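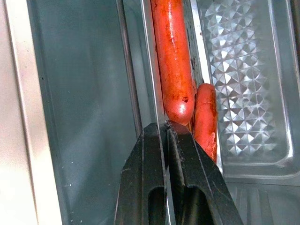

Every ballpark sells the idea that a hitter can be "due". A batter goes nothing for 4 on Wednesday, and the people in the cheap seats decide that a hit is owed to him, as if the game kept a tab. This chapter asks what evidence there is for that, and the reader should expect to find very little. Fans are quick judges. They will look at a reddish-orange sausage with a small dark hole near its lower end and tell you how well the cook knows his job. They judge hitters in the same way, from one look and one mark.

Take the Turnari club's season of 155 games. Its best-known slump lasted 62 at-bats, and the local paper blamed his stance, his bat and his age in turn. A player with a true average of .198 will have dry spells like that without any help from his feet. We begin, then, with plain chance, and with how much of a batting line it can explain before we need a story at all.

Shares 4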